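Do Shorter Checkout Lines Mean Shorter Waits?
Final project report, Introduction to Statistics

Background

Most people think they can pick the fast line at a grocery store. I didn't believe it, and I also didn't believe the sign at the Zosar market in Galtomside that says its single shared line "cuts your wait in half." Half of what? The sign doesn't say. The store across the road, Medeiros, still has a separate line at each register, so the two made an easy pair to compare.

My question was simple. Do shoppers at Zosar wait less than shoppers at Medeiros, and if so, is the line the reason?

How the data was collected

I stood near the exit of each store between 4 p.m. and 6 p.m. on weekdays in August and timed shoppers from the moment they joined a line until the cashier scanned their first item. I wrote down the wait in seconds, the number of open registers, and whether the person had a basket or a cart. Both managers gave permission. In total I timed 127 shoppers, 80 of them at Medeiros and the rest at Zosar.

That split isn't even, and I know it. Zosar is harder to time because the shared line bends behind the greeting cards, and I lost track of people more than once. Those shoppers were thrown out, which may have removed some of the longest waits. I have no good way to check.

What I found

The typical wait at Zosar was shorter, but nowhere near half. The bigger difference was in the spread. At Medeiros a few people got stuck behind a price check and waited far longer than everyone else, while the person one register over walked right through. At Zosar the waits bunched together.

Zosar also had more registers open on most afternoons. When I compared only the times when both stores had the same number open, the gap in the typical wait mostly went away. The spread did not. So the sign is taking credit for something the staff schedule is doing.

I also asked shoppers which store felt faster. Nearly everyone said Medeiros, probably from looking at how long the Zosar line is. I wouldn't lean on this much — people answered with one foot out the door.

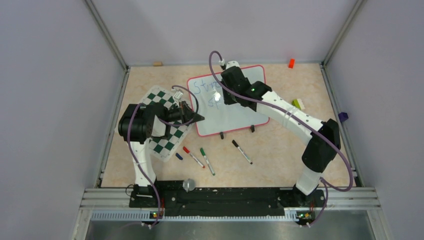
Problems with this study

Two stores are not a sample of stores. Anything I say about shared lines could just as well be about Zosar's cashiers, its prices, or the kind of person who shops there after work. I also only looked at the late afternoon, and the early morning might come out differently.

My timing was done by hand on a phone. I tested myself by timing the same short video clip over and over, and my results moved by a second or two. For long waits that hardly matters. For someone with a carton of milk and no line, it does.

What I would do next

I would go back to one store and ask it to switch between the two kinds of line from week to week, with the number of registers held the same. Medeiros has already said no to this. Without that switch, I don't think more hours by the exit would settle much, and I would treat the sign as advertising until Zosar shows where its number came from.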